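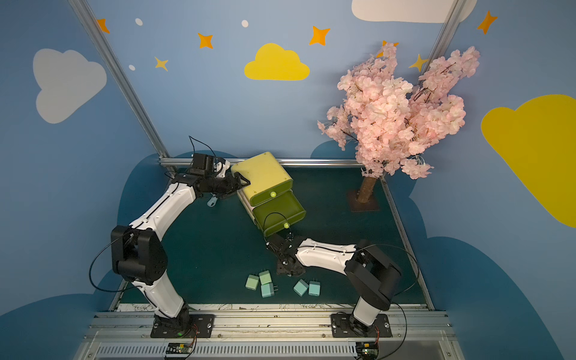

Drawer test (two-arm)

Search this wiki Go Advanced search

The drawer test is one of the standard trials we run on the Sultia bench when a new gripper comes in, and I've ended up as the person who keeps this article current, so you get it in my voice. The idea is simple enough. One arm steadies a small plastic drawer unit by its top, the other gets its fingers under the front of the lower drawer and pulls. Small objects lie on the mat between the arms, and in the set I like best those are wall chargers in mint green, with the prongs pointing every which way.

Origin of the test

Si-eun Ok came up with it one December when we were trying to choose between two finger sets, the Flirnetti and the Drudari. Our old trial was picking up foam blocks, and both sets were so good at it that the scores told us nothing (we had a whole spreadsheet of near-perfect numbers, very pretty, no use at all!). She brought in a drawer unit with round knobs and asked which set could open it without shoving it across the mat. We lost the whole afternoon to that question and I loved every minute of it.

Why two arms

A light drawer unit slides. Pull on the drawer with one arm and the whole thing comes along with it, so the holding arm matters as much as the pulling one. Press too hard on the upper box and the lower drawer binds. Press too softly and the unit swings around to some odd angle, and then the pulling arm has to come at it from the side. I don't straighten the unit between tries any more. A gripper that only copes with a nice square drawer is going to let you down later.

Knob or edge

There are two ways to open the drawer and we log them separately. You can pinch the round knob, or you can hook the fingers under the front edge. Pinching looks tidier, but a round knob gives flat fingers very little to hold on to, and the Flirnetti set kept popping off it. Hooking is ugly and works more often. Over 200 pulls with the Drudari fingers we had 34 slips, and most of those were on the knob. Aníbal Quintero thinks a softer pad would fix the knob problem. I think we should just hook it, and we've been having this argument since the first week.

The chargers

Chargers make a mean little object set, and I mean that as praise. The body is a small cube, so any gripper can grab it, but the prongs change everything: a charger on its side wants a different approach from one standing with its prongs in the air, and two lying close together will knock each other over if the fingers open too wide. Don't set them out in rows. Drop them and leave them where they land.

Wrist cameras

We tried the Gebremichael wrist camera against a view from a fixed camera only. For the hooking move the wrist view wins easily, as the arm itself hides the drawer edge from farther off. The catch is the cable. Leave enough slack for the wrist to turn all the way, then watch where the loop goes, or it'll snag on something halfway through a run (ask me how I know).

Scoring

A run is 7 tries. Score a try as good if the drawer opens and the upper box stays on. Note knob or edge, left or right arm, and which controller settings you used. Partial openings get their own column, which Si-eun added after one too many lunchtime debates over what "open" means.

See also: Finger pads, Cable slack, Foam block trial (retired)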